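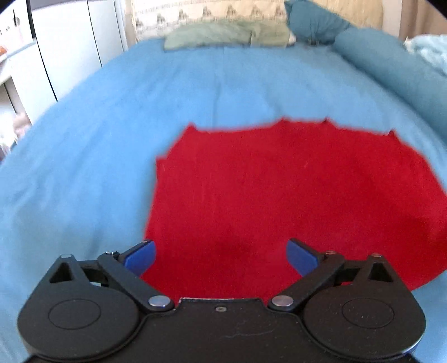

Bedding and Linen Gallery, Page 3: Red Cloth on Blue Sheet

Ebony Te Moana, Gollosgate
Page updated 12/29/23

This page covers flat cloth handled on a made bed. The bed is used as the work surface because it is the largest level area in the room and it is at a good height for anyone who folds standing up. The cloth is a single red piece from the Gollosgate linen set. The sheet is blue and pulled smooth before the cloth goes down. Notes on folding at a table are kept on the Danwood page and are not repeated.

1. Cloth laid out

The cloth is spread nearly flat on the near, right-hand part of the bed. The outline is irregular, with several corners, and the far edge rises in four small points. An outline like this has no obvious fold line. Before folding, choose the longest straight run of edge and treat it as the base. Turn the points in toward the middle until the remaining shape is close to a rectangle. Press each turned point with the flat of the hand.

Red on blue gives a clear edge all the way along. In July the same work was tried with a cream cloth on a cream cover, and the corners were hard to find. The Pearce sheets in plain blue or gray are preferred for this reason. Patterned covers stay at the far end of the bed.

2. Cloth gathered

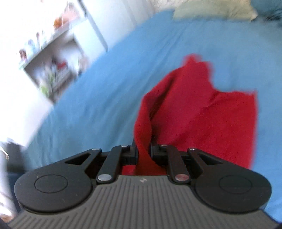 A narrow pinch lifts a ridge and leaves the rest of the cloth lying broad beside it. The ridge leans over and takes a deep crease along its inner side. For a tidy half fold, the pinch should be taken at a corner or close to one. A pinch taken farther in gathers the cloth into a strip, and the layers below it have to be opened again by hand.

If the strip is wanted (for tying, or for pulling the cloth through a ring), keep the hold narrow and let the cloth widen freely underneath. Do not drag it across the sheet. A fitted sheet will ride up with the cloth, and the surface then has to be smoothed again before the next fold.

Storage

Folded pieces go on the second shelf of the Nirkell cabinet, fold side out. The shelf is 89 cm wide and takes 18 folded pieces in a single layer. Cloths with irregular outlines are kept in a separate stack on the right, since they do not sit square with the others. Blue sheets are stored rolled on the shelf below.

Other pages in this set: pillowcases (page 1), hand towels (page 2), table linen (Danwood page).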